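Gallery: The wrist fault on Arm 2

Mulach Robotics Workshop, Flornholm
Photos and notes: Wojciech Krawczyk

These are the notes from the wrist fault on Arm 2 and the work that followed in December. A few people at the Nallis site asked for them after the safety talk, so the gallery is now open to everyone with a login. Click any photo for the larger version. The full fault report is filed separately under number 192.

What happened

Arm 2 was running a slow handover routine with Nuanchan Chaimongkol at the console and Reijo Lehtinen on the floor beside it. At 2:40 in the afternoon the wrist turned past the angle it had been told to stop at and kept turning until it met its mechanical limit. The controller didn't flag anything for 13 seconds. Reijo hit the stop button well before that. His sleeve was brushed by the gripper and he wasn't hurt.

We first blamed the program, and we were wrong. Nuanchan replayed the same routine on Arm 1 that evening and it behaved. She then went through the log and found the wrist encoder had dropped out and come back with a stale reading, so the controller believed the joint was still short of its target. The log has 3,962 lines for that run and the dropout takes up two of them.

Arm 2 was locked out overnight. Hubert Czerwiński signed it back into restricted use the next day: quarter speed, one person within reach, a second person holding the stop.

Checks at the clamp

Most of the work after that was done low down, close to the carpet, with a phone clamp on a thin tripod pole set next to the gripper. Hands stay open and in plain sight of whoever has the stop. We had been slack about that before the fault. Lech Sadowski wrote it into the floor rules the same week, along with a ban on leaning over the wrist while the drives are live.

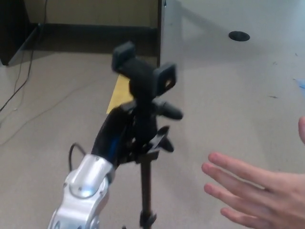
The cable

Lech took the wrist cover off with the power isolated and the tag on. The encoder lead had a flattened section 40 mm back from the plug, where it had been pinched under the edge of the cover. Two of the cores were showing copper. It would make contact with the wrist straight and lose it when the wrist was rolled over.

The cover had last been off during the gripper swap in spring. Whoever put it back didn't route the lead through its clip. The job sheet has no name on it, and we have not tried to pin it on anyone. Job sheets now need two signatures before an arm goes back on.

The replacement

The new lead came from Moodley after nine days. The first one they sent had the wrong plug on it and went straight back. Hubert fitted the second and took the opportunity to replace the clip, as the old one had gone brittle and changed colour.

With the new lead in, Nuanchan rolled the wrist from one limit to the other for two hours and watched the encoder reading the whole time. No dropouts. She repeated it at full speed with the floor cleared and got the same result.

The controller

A bad cable should not be able to move an arm, so the lead was only half of the job. The controller was set to carry on with the last good reading if the encoder went quiet, and the warning for that was switched off. It had been off since the arm was commissioned. The setting has been changed on all our arms. If a reading goes missing now, the drives cut and the brakes come on.

We tested this by pulling the encoder plug during a slow move, behind the barrier, with nobody inside it. The arm stopped each time. It does drop slightly as the brakes bite, so don't park a hand or a tool under it.

Still to do

Arm 1 has the same cover and the same style of clip. Reijo is booked to open it up when the current job is finished.

The stop button lead is too short to reach the far side of the carpeted area. A longer one is on order. Until it arrives, work from the near side only.

Floor rules are being reprinted with Lech's changes. Take the old copy down if you see one.

If you notice a wrist drifting, shuddering or stopping somewhere it shouldn't, hit the stop, leave the power as it is and get Hubert or Nuanchan. Please don't reset it first. We lose the log when that happens.

Comments are open below for Mulach and Nallis staff.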